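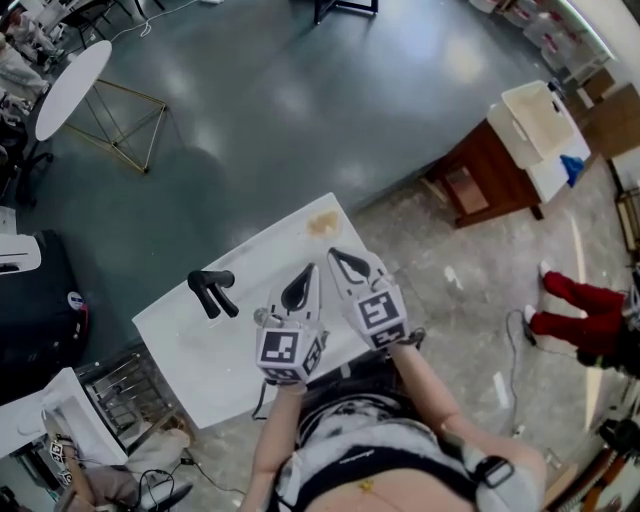
Kabbaj is a shared workshop and workroom in Akthorpe, open to anyone who needs a decent table and some floor to work on. We rent by the half day, the day or the month, and we teach short courses in the evenings. Most of what we have is furniture: work tables, side tables, office chairs, shelving and a lot of storage cases. The tables in the main room are plain white rectangles, and they get used hard. One of them has a tan-brown stain toward the far end, and we have left that top in service. The round white table on the gold wire base is for laptops, paperwork and coffee. Please don't clamp anything to it.

How we started

Mackenzie Tremblay opened Kabbaj with two tables and a lease on half the building. She had been repairing furniture in her garage and had run out of garage. The first members were people she already knew from selling at the Akthorpe market: an upholsterer, a couple who made lampshades, and a model builder who stayed for six years. The other half of the building came up for rent later and we took it. The whole place is now 2547 square feet, including the storage room and the loading door.

The two halves were never matched. You will still see it in the main room, where the glossy dark teal-gray paint meets the pale speckled concrete. We priced one finish for the whole floor and decided to spend the money on lighting and better extractor fans. The painted section wipes down more easily. The concrete is better for anything heavy on casters.

What people do at the tables

Bench work, mainly. Members assemble small products, test parts, cut patterns, repair chairs, pack orders and photograph things for their shops. The tables can be moved, so if you need a long run of surface, push them together and put them back when you finish. If you need to walk all the way around your work, take a table in the middle of the room and leave the wall tables for others.

We don't allow open flame, spray paint or two-part foam in the main room. There is a separate vented room at the back for glues and finishes, which you book by the hour at the front desk. Sanding by hand is fine in the main room if you vacuum afterward. Machine sanding goes in the back.

Storage

Members on a monthly plan get a shelf, and can leave one equipment case on the floor along the wall of the main room. Cases should be closed when you are away from them. White lidded containers are available at the desk for small parts, and you can keep one for as long as you are a member. Loose connectors, clips and fasteners left on a table overnight go into the lost and found drawer, which we empty in April. It is worth a look before then - we have found a full set of drill bits in there, and a good pair of tailor's shears.

Tables and furniture

Most of our newer work tables came from Grakis, a small supplier that takes back damaged tops and resurfaces them. A top normally lasts us a few years. White shows every mark, but it also makes it much easier to find a dropped screw or a pin, and members voted to stay with it when we last replaced a batch. We cover tables with brown paper for staining and dye work, and the roll is on the wall by the sink.

Chairs are a mix. If one is broken, turn it upside down and tell the desk. Mackenzie fixes most of them herself on Mondays.

Power and cords

There are outlets along all the walls and a few in the floor. Some cords do have to cross the room. Run them along the edge of a walkway where you can, and unplug them when you leave. Extension cords are at the desk and are signed out by name.

Evening courses

The courses are run under the name Nukitz, which began as a separate repair club and joined us when it lost its room. Current courses are chair caning, basic soldering, lamp rewiring and sewing machine care. Each one runs for two evenings, with no more than 18 people. Materials are included, except in the caning course, where you bring your own chair. The next round of sign-ups opens 19th February at the front desk and by phone.

Membership

We have 88 members at present. Almost half are on a monthly plan and the rest come in by the day or half day. New members get a tour of the building, a short safety talk and a key card. Day users sign in at the desk and don't need a tour, but ask for one if you would like it.

Children over 12 can come with an adult. Dogs can't, with the exception of service dogs.

Finding us

We are behind the old feed store in Akthorpe, through the gate with the green mailbox. Parking is free on the gravel side. For deliveries, use the loading door and ring the bell - the front steps are narrow and we have had trouble getting long packages up them. The desk is staffed from opening until six, and monthly members can use their key cards after that.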